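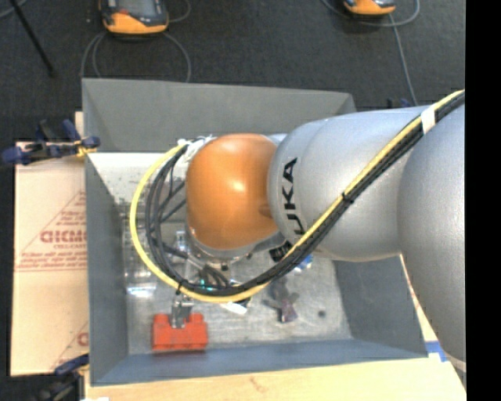
Drovside Neighborhood League, Elections & Council Group

Lists > Council Group > Archive > Public comment rule

March 6, 2019, by Marjatta Mäkelä

Hi all,

Santeri wrote:

> Did I read the agenda right? They want to cut public comment
> from 8 minutes to 3, and you have to sign up the day before?
> Who asked for this? And does it cover the Eltby meetings too,
> or only ours?

You read it right, I'm afraid. It's item 34, way down in the packet after the sewer stuff, and it's one paragraph long. The sponsor is Seija Miettinen, and I did call her (she was perfectly nice about it!). She says the January session ran past midnight and two members had left before the budget vote, so they almost lost their quorum. Okay, fair enough, but that was the night of the Oksanen Road rezoning and half the town had something to say. I'd hate to see a permanent rule come out of one long evening.

As for Eltby, it's the same rule for both chambers. The joint sessions would follow it too, starting this summer if it passes.
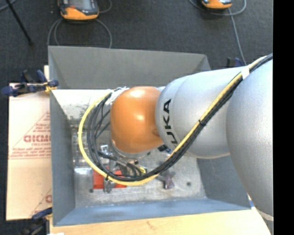
What bugs me more is the sign-up part. I can live with shorter speeches, I tend to ramble anyway, but plenty of people only find out what's on the agenda once they sit down and pick up a copy. Young-sook has our petition and was up to 234 names last night, which is great! She'd like any paper sheets back before the vote so she can type them in.

Could somebody else write to Joni Väisänen? He's the swing vote as far as I can tell, and he's already heard from me twice this week. Keep it short and put your street name in.

Marjatta

Contact the list owner | © 2019 Drovside Neighborhood League | Back to top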